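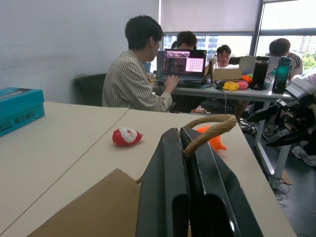 Mi-kyung Oh wrote in to say that her handles always let go before the paper does, and could we please cover that before anything about folding. Fair enough. Handles first, then.

Mending and reusing paper carry bags

A kraft bag with rope handles will usually outlast one shopping trip if you look after the top edge. Most of the load sits on the strip of paper around the holes, and once that strip creases badly the bag is on its way out.

What you need
Scrap cardboard (a cereal box is fine)
PVA glue
A hole punch
Scissors
Clothes pegs

Reinforcing the handles
Empty the bag and lay it flat. Untie the knots inside the top edge and pull the rope free. If the ends have frayed, wrap them in tape before you go any further.

Cut 2 strips of cardboard the width of the bag and as deep as the folded top. Spread glue on one side, press each strip inside the top edge and peg it in place. Leave it overnight. Glue that feels dry on the surface after an hour is often still soft underneath.

Punch new holes through both layers, at least five centimetres in from the side folds. Thread the rope from the outside and tie a double knot on the inside — a single knot will work its way through.

If the handles were glued on and have no knots, cut them off flush and start with fresh rope. Thin cotton cord cuts into your fingers, so go thicker than you think you need.

Small tears
Patch from the inside with a piece of kraft paper cut well past the tear. Sticky tape goes brittle and can't go in the recycling as neatly. Rub the patch down with the back of a spoon.

Storing
Fold along the original creases and stand the bags upright in a cupboard. Keep them out of the laundry and away from the kettle. Any bag with grease on the base should go in the compost, torn up, with the rope taken out first.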